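Subject: Re: [manip-methods] Held-out layouts and what the overhead camera buys us
From: Omolara Adeleke

Stanisława Kozłowski wrote:
> I read the Welberg draft twice and still can't tell what
> changes between training and test. Is it the objects, the
> arm's start pose, or both? Also, 37 out of what?

Both questions are fair. The draft is thin there and I will fix section 4 before it goes out in May.

The objects on the counter stay put for a whole block of trials. What changes is the start pose of the arm. The policy gets the overhead view and the joint readings, nothing else. We dropped the wrist view for these runs to see how much of the result came from it. 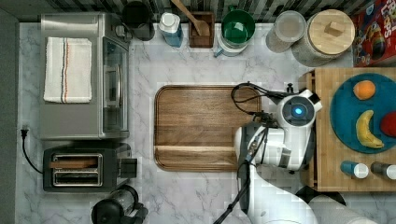 1. Numbers

Each condition is 100 trials. The baseline reached the goal pose in 37 of them. With the start pose resampled during training it reached 8 more. I would call that a small gain, and I don't want the abstract to say anything stronger.

Most of the failures are stops short of the goal with the arm over the right side of the counter. The arm comes in from the bottom right in the overhead view, so it hides part of what the policy needs to see. The fruit plate and the two small bottles are on that side too.

2. What I think is going on

The encoder leans on the big fixed things: the toaster oven, the row of containers along the back, the cereal box in the corner. When we masked those out at test time the success rate fell. When we masked the plate it barely moved. Adamczyk saw the same thing on the Stustton counter with a different arm.
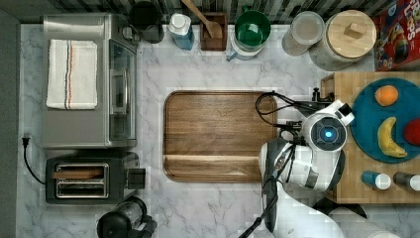
The masking test was only run on 5 start poses, so treat it as a hint. I have a longer version queued on the Plukside machines and will post the table when it finishes.

> Would you share the start poses?

Yes. They are in the same folder as the draft, one line per trial, joint angles in radians. The failed trials are marked in the last column. If you rerun them, please use the second calibration file. The first one has the wrong camera height.

Omolara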